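Zahira Pelupessy
June, posted in the evening

Okay, a thread about folding, because so many of you asked after my last post about the linen closet, and because I have been thinking about cloths more than any grown woman should. Get a drink, I do go on a bit. 🧵

First, some background. My cousin Retno Hutapea and I share a long room over in Clommont, and we use it for the mending and folding evenings. Big work table, a washing machine against the wall, another long table over it that collects everything people put down and forget. It's not pretty but I love it.

We started because Retno's mother left her an enormous number of table linens – tablecloths, tray cloths, napkins with initials none of us can match to a relative – and they had been sitting in bags at Skavside for years. She wanted to use them, and using them meant washing them, and washing them meant (you see where this goes) folding them.

So, folding. I was taught to fold a cloth in half, and in half again, and keep going until it fit wherever it had to fit. My grandmother did it in the air, chin on the hem, arms out wide, and it took her no time at all. I have never managed it. Mine come out with a corner hanging like a tongue.

What works for me is doing it flat. Lay the cloth on the table, smooth it from the middle out with the side of your hand, and bring one long edge over to meet the other. Then smooth it again. I know, I know, you already smoothed it. Do it again anyway!

Then comes the part I changed my mind about this year, which is thirds. For anything going on a shelf I now fold in thirds instead of halves. The raw-looking edges end up inside, you get one nice rounded fold facing out, and you can pull one from the middle of the stack without the whole pile coming with it. Retno came around to this after 6 months of telling me I was wrong. She would like it noted that she still does napkins in quarters.

A few of you asked about creases. I'm going to disappoint the ironing people here. I don't press a cloth before it goes in the closet, I press it the day I want it (if I have guests, and if they are the kind of guests who'd look). A soft fold is kinder to old cotton anyway. I had a lovely tablecloth from the Tuhumury sale wear right through along a line I'd ironed sharp for years, and I was so sad about it that I cut it up for tray cloths and then felt better.

Put a cover on your folding table, too. Ours is a big pale green tablecloth, almost cream depending on the light, and it's the best thing in the room. Things don't skid around on it the way they do on a bare top, and you can see a pin or a loose thread right away. It has faint wrinkles in it, and it is going to keep them.

The one thing I can't get anybody to do, me included, is clear the table first. We say it every time. Phones in the basket, papers on the shelf, cups by the sink. Then somebody has a message to answer, somebody else brings a list, and by seven o'clock you're folding in the space that's left.
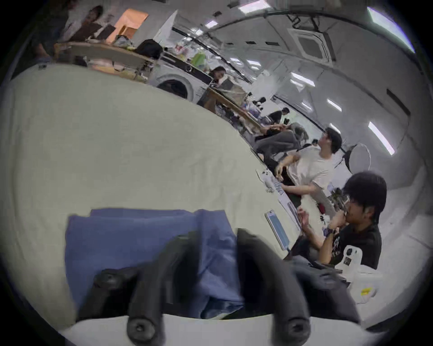 Blue cloth folded on the table, phone and papers keeping it company, the washing machine over by the wall.

I like that blue one so much. Folded up, it has those soft layers along the edge that make me want to put it right on a shelf and stand back.

Someone at the Ditport library swap asked me how many cloths a household really needs and I said I was the wrong person to ask, and then I went home and gave away about 30. Tea towels mostly. I kept everything blue.

If you're starting with a big bag of inherited linens, please don't do it all in one go. Wash a few, fold a few, use a few. Retno had hers spread over every chair in the house for most of a spring and couldn't sit down to dinner – she ate standing at the counter with a tray cloth tucked in her collar, quite happily, but still.

And if a cloth has a stain that won't shift, fold it so the stain is on the inside and put it at the bottom of the stack for picnics. My grandmother's whole picnic pile was like that.

I'll do fitted sheets another time. I need to work up to it. Tell me how you were taught to fold a tablecloth, and who taught you, I read every reply even when I'm slow to answer. ❤️

Last updated: June, 7 p.m.

More from Zahira Pelupessy
The linen closet, shelf by shelf
What I brought home from the Tuhumury sale
Mending a hem when you can't find the matching thread
Retno's napkins, in quarters, under protest
Tray cloths from a worn-out tablecloth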